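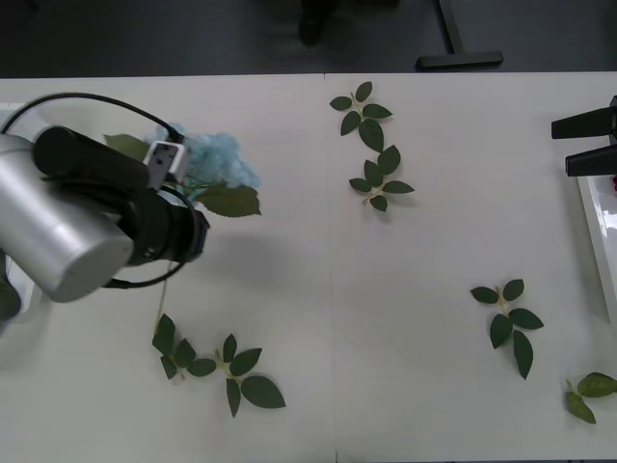

Artificial flowers have a bad name among people who consider that they have good taste, and for many years I was one of these people. My mother kept a plastic rose on top of the television, grey with dust, and I was ashamed of it when friends came to the house. So I want to speak now in defence of the false flower, and especially of its leaves, which get even less respect than the petals. Look at the dark green sprigs spread over a white table, glossy and pointed, on their short pale stems. A person who buys a pale blue hydrangea head usually looks only at the blue. It is the green that decides whether the eye will believe it.

I learned this slowly. When I moved to Trevanach I had a dark hall with no window, and every living plant I put there was dead in two weeks. My neighbour Sowmya Sundaram gave me a bunch of cloth flowers and I thanked her and put them in a cupboard. In August I took them out again, only to have something in the vase before visitors came. I have never put them back.

My opinion is that we judge these flowers by the wrong rule. We ask if they can deceive a guest, and when the guest is not deceived we say they have failed. But a painting of a pear also does not deceive anybody, and we do not call it a cheap pear. An artificial arrangement should be judged as an arrangement: is there enough space between the stems, is the height right for the vase, do the leaves turn in different directions as leaves do?

For this reason I recommend to take everything apart before you begin. Put the pieces flat on a clear table and keep the flower heads together in a shallow tray, so that the greenery can be seen alone. You will notice then that the leaves are not all of one family. Some have a smooth edge and some have small teeth like the leaf of a rose, and if you push them all round one hydrangea the result looks confused, even to a person who could not say why.

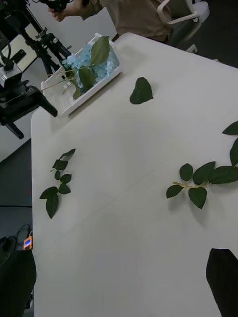

Keerthana Kotian wrote to me after my last piece that I am too kind to plastic, and that a jar of real twigs from the hedge costs nothing and can go on the compost afterwards. I accept the part about the compost. A false flower bought for one party and thrown away is a bad thing, and I will not defend it. But mine have been in the hall for eight years, and I wash them in the sink with a little soap. The hedge is also not open to everyone. In my old flat the nearest hedge belonged to a bank.

What I would ask from the shops is to sell more leaves without flowers, and to sell them one stem at a time.

Last updated: 24th January

We use cookies to remember your reading preferences. Accept or change your settings.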